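Household Waste and Recycling
Unit 4 handout: Where old electronics go
Instructor: Gudrun Amundsen

Reading for this unit: Hoshino, chapters 6 and 7. The chapter 7 tables are on reserve at the library desk.

1. What counts as electronic waste

For this course, electronic waste means anything with a plug, a battery or a circuit board that its owner no longer wants. Phones and computers get most of the attention, but by weight the larger share in most towns is kitchen and laundry appliances. Hoshino sorts the material by size and by hazard. We will use her size groups and leave the hazard groups for Unit 5.

2. The Trornusdale case

Trornusdale had no separate collection until the county closed the Hagedorn landfill to appliances. Residents were told to bring items to a depot on the edge of town, open until 4 p.m. In its first April the depot took in 135 items. The town had nearly 2,000 households at the time, so turnout was low.

Sadao Uchida, who ran the depot, put this down to distance. Many residents had no car, and the bus did not allow large items. The town then added curbside pickup 2 times a year, and the next spring round brought in 900 items. Note that the two figures are not directly comparable. The depot figure covers one month, and the pickup figure covers things people had been storing for years.

3. What happens after collection

Items are first checked to see if they can be used again. Those that can't are taken apart:
Batteries come out first and are stored separately.
Circuit boards are pulled and sold by weight.
Steel and aluminum go to a metal dealer.
Mixed plastic is the hardest part to sell and is often burned or buried.

How far an item is taken apart depends on labor cost. A shredder is cheaper per ton, but it mixes the materials – some of the copper and nearly all of the small parts end up in the wrong pile. Hand work gives cleaner piles and costs more. Kudo's article compares the two methods for Wosuswood and is worth reading for the cost section alone.

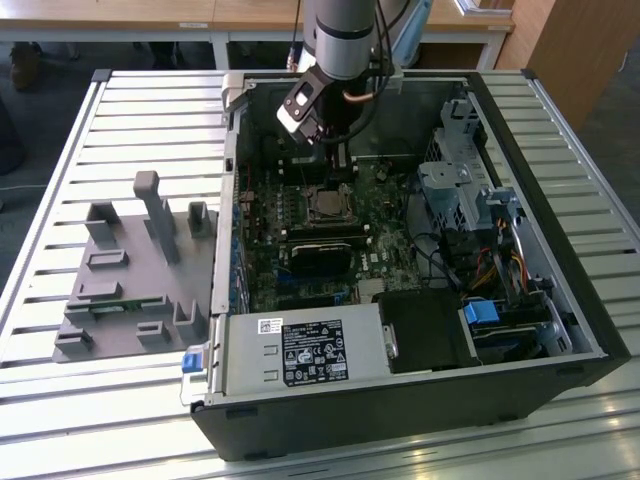 Why are circuit boards kept apart from the other metal?
They hold small amounts of gold, silver and palladium along with the copper, and a smelter set up for boards can recover these. In an ordinary scrap load they are lost.

4. For discussion

Who should pay for collection: the town, the maker or the buyer? Come with one argument for each. Honda's chapter covers the fee added at purchase.

Written work: one page on a collection program in a place you know, due at the start of Unit 5.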